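Shared Laundry Room Inspection Checklist, with Inspector Comments
Kakinwood Apartments, ground floor laundry
Inspected by Yabsira Asfaw, November 27, 2022
Previous inspection: October

Rating key: OK = no action. M = monitor, recheck at next visit. R = repair required. NA = not applicable or not inspected.

Section 1. Water supply

1.1 Shutoff valves reachable without moving a machine. OK.
1.2 Shutoff valves turn by hand through full travel. M. Cold valve on the sink side is stiff. Packing nut is dry, no drip at the stem.
1.3 Fill hoses free of bulges, cracks and rust at the couplings. R. One rubber hose has surface cracking near the lower coupling. Replace as a pair with braided hose.
1.4 Hose age under 5 years. M. Install date is not written on two hoses. Date to be marked on a tag at replacement.
1.5 Inlet screens clean. OK. Light grit removed from the hot side.

Section 2. Drainage

2.1 Standpipe secured to wall. OK. Clamp tight.
2.2 Drain hose seated, tied, and not sealed airtight into the standpipe. OK.
2.3 Floor drain takes a full bucket without backing up. OK. Trap was low and has been refilled. Tenants should not cover the grate with mats.
2.4 Pump filter cleared. M. Hair, lint and one coin removed. The October sheet shows the same finding. Interval shortened to monthly.

Section 3. Washers, front and door

3.1 Door opens fully and stays where it is left. OK.
3.2 Glass free of chips and deep scratches. OK. Checked with a flashlight at a low angle.
3.3 Door gasket wiped, lower fold opened by hand and inspected. M. Gray film in the lower fold. No tears. Cleaned with a damp cloth and mild detergent.
3.4 Drum turns by hand without scraping. OK.
3.5 Door latch releases within the time given in the manual. OK.
3.6 Floor in front of the door clear enough for a person to kneel and load. M. Baskets are to be moved to the shelf when a machine is running.

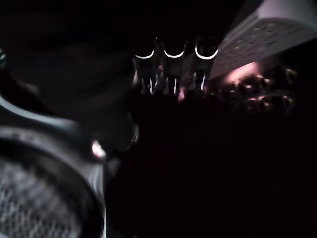
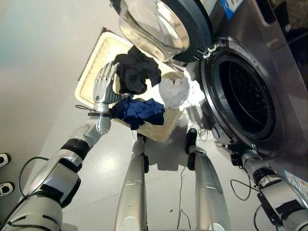
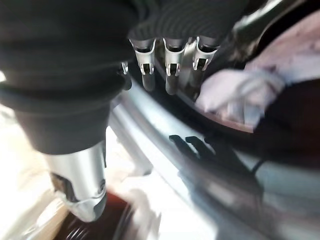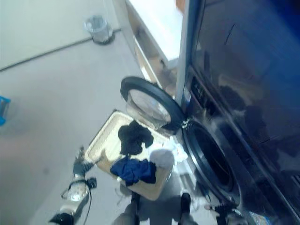 Section 4. Dryers and venting

4.1 Lint screen intact, seated and clean. OK.
4.2 Transition duct is metal, with no crushed sections. R. Duct behind the end dryer is flattened at the elbow. Dryer tagged out until the elbow is replaced.
4.3 Exterior hood flap opens under airflow and closes after. OK.
4.4 Duct joints taped with foil tape, no screws projecting into the airstream. OK.
4.5 Duct interior brushed in the past year. NA. Contractor record from Ullolar not on site. Requested.

Section 5. Electrical

5.1 Receptacles protected by GFCI, tested and reset. OK.
5.2 Cords free of cuts and not pinched under feet. OK.
5.3 Panel directory matches circuits. R. Breaker 5 is labeled "hall" and feeds the laundry lights. Relabel.
5.4 Working space in front of the panel kept clear. M. A folding table was leaning there and has been moved to the far wall. Mark the floor with tape.

Section 6. Floor, noise and movement

6.1 Feet leveled and lock nuts tight. OK after adjustment. One rear foot was off the floor.
6.2 No walking during spin. OK. Run empty, then with a test load of towels.
6.3 Floor dry around all machines after a full cycle. OK.

Section 7. Chemicals and signs

7.1 Bleach stored apart from ammonia cleaners. OK.
7.2 Detergent pods out of reach of children. M. The shelf is too low. Raise it or fit a latched cabinet.
7.3 Emergency number posted and readable. OK.

Follow-up
Repairs under 1.3, 4.2 and 5.3 go on work order 297. Parts from Baek, total $80 before tax. Items marked M are carried forward to the next sheet.

Comments (4)

terken_mgmt
We use nearly the same form at Terken. I would add a line for drip pans under upstairs machines. Otherwise 6.3 only catches leaks on the day you look.

Unit 12
Is the end dryer going to be back before the holidays? The other one is always taken after dinner.

Yabsira Asfaw
Unit 12: the elbow is on order. The tag stays on until the duct has been replaced and the airflow checked. Drip pan line will be added to the next version.

hose_guy_2045
For 1.4, write the date on the hose itself in paint marker too. Tags fall off.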